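3 材料与方法

3.1 原料与配方

试验所用低筋面粉由Vanemach面粉厂提供,同一批次,灰分与水分按出厂检验单记录,开袋后分装于密封罐内,置于阴凉处保存。黄油为无盐发酵型,使用前在室温下回软至可用刮刀轻压成形。糖分为细砂糖与红糖两种,红糖过筛去除结块。鸡蛋去壳后搅匀,按质量称取,不以个数计。可可粉为碱化型,与面粉混合后过筛两次。

基础配方(以下称A配方)为香草风味曲奇,对照配方(B配方)以可可粉等质量替代部分面粉,其余组分不变。两种配方的单次面团总质量均为1,040克,分割后每个面坯50克。考虑到可可粉吸水性高于面粉,预试验中曾为B配方补加牛奶,但补加后面坯摊展过度,边缘过薄,正式试验中未再采用。

果味组(C配方)在A配方基础上加入切碎的果干,果干事先以温水浸泡并沥干,表面水分用厨房纸吸除。浸泡时间对成品质地影响较大:时间过短时,果干在烘烤中从周围面团吸水,使其附近出现干硬区域;时间过长则面团整体偏软,切分时难以保持形状。正式试验取两者之间的固定时间,各批次一致。

3.2 面团制备与冷藏

黄油与糖以中速搅打至颜色变浅,分三次加入蛋液,每次待完全乳化后再加下一次。粉类一次加入,低速搅拌至无干粉即停。过度搅拌会促进面筋形成,导致成品口感偏韧,因此搅拌终点以目视判断并由同一操作者完成,以减小批次间差异。

面团压平后包覆,冷藏过夜。冷藏的作用主要有两方面:一是使油脂重新凝固,延缓烘烤初期的摊展;二是使粉粒充分水合,风味更均匀。为考察冷藏的影响,另设一组不经冷藏直接烘烤的面坯,其配方与操作均与A配方相同。 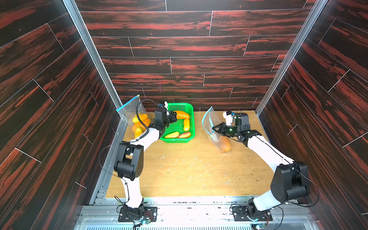

图1 工作台面、绿色塑料水果篮与透明自封袋

3.3 烘烤条件

烤箱为上下独立控温的层式烤箱,预热至设定温度后保持稳定再入炉。主试验温度为155摄氏度,属偏低的设定,目的在于拉长定形前的摊展阶段,便于区分各配方的差异。面坯在烤盘上按等间距排列,每盘只用中层,避免上下层受热不均。烘烤途中不开炉门,不调转烤盘。

出炉后面坯在烤盘上静置片刻,再移至冷却架。此时内部结构尚未固定,过早移动会造成底部开裂;静置过久,则烤盘余热使底部颜色继续加深。冷却至室温后再测量直径、厚度与质量,直径取两个相互垂直方向的平均值,厚度以数片叠放后取均值。

3.4 感官评价

感官评价在Sosthorpe社区厨房进行,评价员共38人,包括成人与学龄儿童,均有食用曲奇的习惯,无相关食物过敏。样品以随机编码呈送,每人依次品尝A、B、C三种配方,两种样品之间以清水漱口。评价指标为外观、香气、脆度、甜度与总体喜好,采用九点标度。

评价时间定在上午十时开始,避开餐后时段。招募通过社区布告与线上方式进行,线上招募信息最初拟发布于多个平台,其中包括社交应用Tinder的兴趣标签页面,后因年龄限制与本研究的家庭样本不符而取消。全部评价员均由布告渠道招募。

为避免颜色影响风味判断,曾考虑在有色灯光下进行评价。预试验显示,儿童评价员在有色灯光下注意力明显分散,部分问卷填写不完整,故正式评价改在普通照明下进行,外观一项单独计分,不并入风味总分。

3.5 碎屑与脆性的记录 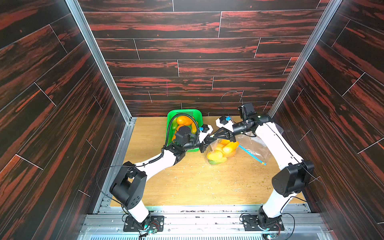 脆性通常以质构仪的断裂力表示,但断裂力与食用时感受到的酥松程度并不总是一致。A配方与未冷藏组的断裂力接近,评价员却普遍认为后者更硬。本研究因此增加碎屑量作为辅助指标:将单片曲奇置于浅色底板上,以固定重物压断,收集散落颗粒并过筛称量。底板颜色的选择对收集有直接影响。浅褐色木质台面与周围带鲜红纹路的深褐色木纹壁板相比,明暗差别清楚,以此类推,可可曲奇的深色碎屑在浅色底板上较易辨认,而香草曲奇的碎屑与底板颜色接近,容易漏收。对A配方与C配方,改用深色底板操作,B配方仍用浅色底板。更换底板后,收集步骤由同一操作者完成,并在侧向光照下复查一次。

碎屑按粒径分为粗、细两级。粗碎屑多来自边缘,与烘烤后期的失水有关;细碎屑多来自断面,与油脂分布的均匀程度有关。C配方中附着果干的颗粒不易过筛,单独称量后计入粗碎屑。

3.6 数据处理

各指标以批次均值进行比较,配方间差异采用单因素方差分析,多重比较采用Tukey法,显著性水平取0.05。感官数据以评价员为区组。成人与儿童的总体喜好分别统计,不合并计算。问卷中有缺项者,仅剔除缺项所在指标,其余数据保留。

冷藏组与未冷藏组的比较只涉及A配方,结论不推及可可与果味配方。两组的摊展率、厚度及碎屑量列于第4节。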